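Jitdale hall bookings - please read

New booking sheet for the hall starts in May. Old one is full and half of it is crossed out anyway. Evening slots go first so get yours in early, 26 places on the sheet and the Turkach choir have already taken 16.

Keys from Pereyra's as before. Bring your own teabags, the cupbord is bare again.

White table is in the big room, please dont drag it.

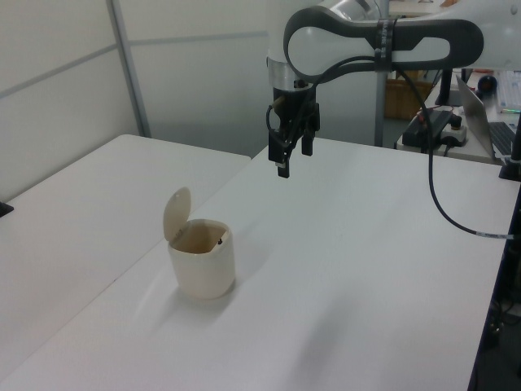 Page last changed: May, 16:26

Heating still on the old timer - goes off at 9pm sharp. Coats advised.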